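Home Read Make and Try Ask Us Grown-ups

How Do You Teach a Gripper to Hold a Towel?

By Zamfira Dinu
June

Pick up a towel. Go on, any towel will do, and I'll wait right where I am! Did you think about your fingers while you did it? I bet you didn't. Your hand knew how hard to squeeze, and when the towel flopped sideways (towels do love to flop) your fingers simply followed along.

A robot has a much harder time. A wooden block has the same shape every time you look at it, but cloth bends, bunches and slides, and it can hide its own corners underneath itself. So before a robot can help with the laundry, somebody has to find out which kind of fingers are good at holding cloth.

At the Rarine workshop in Steremstead, that somebody is Tincuța Bucur, and she tests grippers with her own two hands. A hand-held gripper is a bit like a pair of kitchen tongs with joints. You hold it, you close it, and you feel right away if the cloth wants to slip out. Her team tries each one on towels, shirts, socks and blankets, 38 different pieces in all, and every piece gets its turn on a real bed, where things are soft and lumpy.

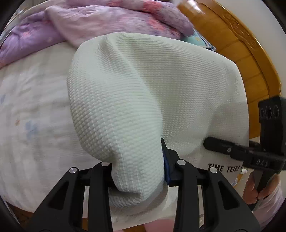

Two hand-held grippers at work on a piece of waffle cloth. Look for the dark blue pad on the pointed finger.

Why put a pad on a finger? Try pinching a sock between two pencils, and then wrap a rubber band around the end of each pencil and pinch it again. You should feel quite a difference! The rubber grabs the cloth, so you don't have to squeeze as hard. Engineers call this grabbing "friction," and it's the same thing that keeps your sneakers from sliding on the gym floor.

The shape of the finger matters too. A pointed finger can poke in under a fold, and a wide one spreads its squeeze over more of the cloth. Tincuța's team did 800 pinches with each shape last winter, and a narrow finger they named Ene dropped the cloth 46 times. The wide one, Oltholm, dropped it more often on thin shirts but did better with thick blankets, so they kept them both.

Now you try, with your pencils and your sock. Can you fold it in half without touching it with your hands?

More to read
Why Do Robots Need Elbows?
How a Camera Tells Near from Far
Make a Cardboard Hand with String Fingers
What Makes Rubber Grippy?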